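January, evening

Got the dining table cleared today. It has had the tax papers on it since before the holidays and I was tired of eating at the counter. The receipts went in the folder for Dennis, the catalogs went in recycling, and I put the seed packets in the drawer until I decide what to do about the side bed.

With everything off it I could see how bad the top has gotten. There are gray marks on the left side that I don't remember from last year. They run the same way as the grain, so at first I took them for part of the wood. Might be old tape glue. Carol had the kids' posters taped down there in the fall, and I never checked it afterward.

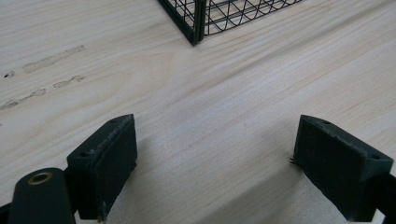 I called Audrey-Anne after lunch. She redid her own table two summers ago and says to try a little oil on a rag first, leave it a few minutes, then dish soap. No scouring pads. If that does nothing she has 500 grit paper left over and will bring it by. I would just as soon not sand — the finish is even everywhere else and I'd end up doing the whole top.

The black wire basket is staying on the table for now. I thought about moving it to the hall for mail, but the hall shelf is too narrow.

Paid the Hartley bill, $37. Soup for supper, and the bread is nearly gone. Need rags, oil, stamps. Fatima is coming at 2 tomorrow to go over the reading list, so the oil will have to wait until she leaves.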